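寝室の片づけ術を疑いながら試す手順

「1日10分で寝室が見違える」という類の記事を、私はあまり信用していません。10分で済む部屋は、もともと散らかっていない部屋です。以下は、世に出回る手順のうち、試しても捨てずに残ったものだけをまとめたページです。

手順1 ごみから始める
収納用品を買うのは最後で構いません。まず紙くず、包み紙、空き袋を捨てます。「ときめくかどうか」を包み紙に尋ねる必要はないでしょう。 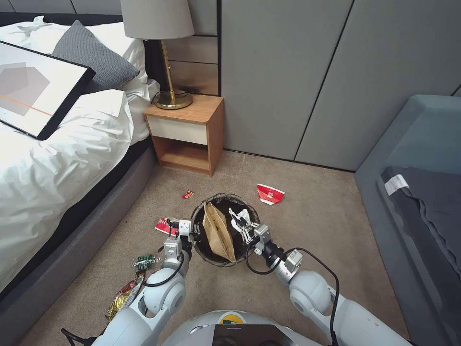 ごみ箱は小さくてよい、という説もあります。小さければこまめに空にするから、という理屈ですが、私の場合はあふれただけでした。容量より置き場所です。ベッドから手の届かないごみ箱は、結局使われません。

手順2 平らな面を空ける
次はベッドの上、ナイトテーブル、窓台の順です。ベッドは仮置き場としては優秀ですが、夜までに空けないと物は床へ移るだけです。私は夕方の6時を締め切りにしています。守れるのは週に4日ほど、という程度の話だと思ってください。

額やポスターのように「いつか掛けるもの」は期限を決めます。Ostermannの片づけ講座では36時間以内と教わりましたが、根拠の説明はありませんでした。わが家では次の週末までとし、過ぎたら壁に掛けるのを諦めて譲ります。

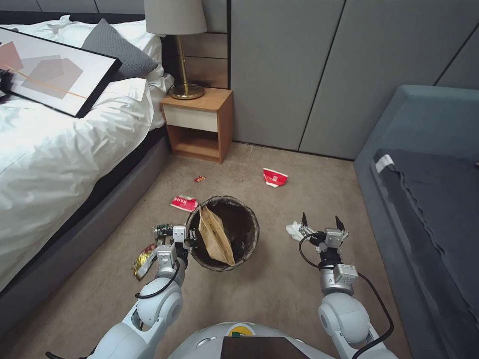 Ifeoma Olatunjiからは、平らな面を空けると家族がすぐ別の物を置くので、むしろ小さな盆を一つ置いておくほうが続く、という意見が届きました。盆の縁からはみ出た分だけ片づければよいそうです。私は盆そのものが物置になると疑っていますが、反証できるほど試してはいません。

手順3 床は最後に
掃除機は最後です。先にかけると、棚を払ったほこりでやり直しになります。毛足のあるカーペットは縦と横に一度ずつ、ゆっくり動かします。重曹をまいて60分置く方法も試しましたが、違いは分かりませんでした。粉を吸い取る手間が増えた分、損をした気がします。

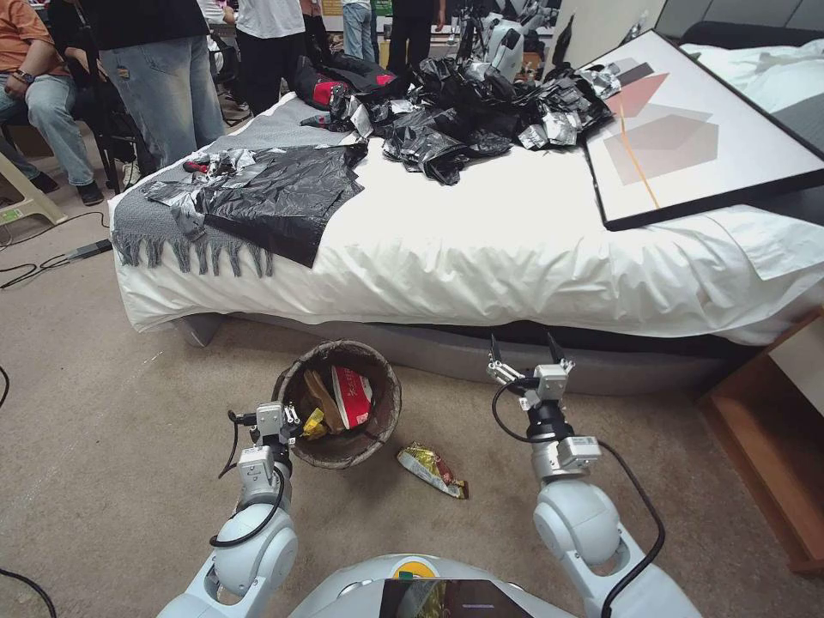

ベッドとカーペット、編み目のあるくずかご

手順4 収納用品を買うか決める
ここまで終えて、まだ行き場のない物があれば初めて検討します。寸法を測らずに買わないこと。私は12月に幅を確かめず箱を買い、棚に入らないまま今も廊下に置いています。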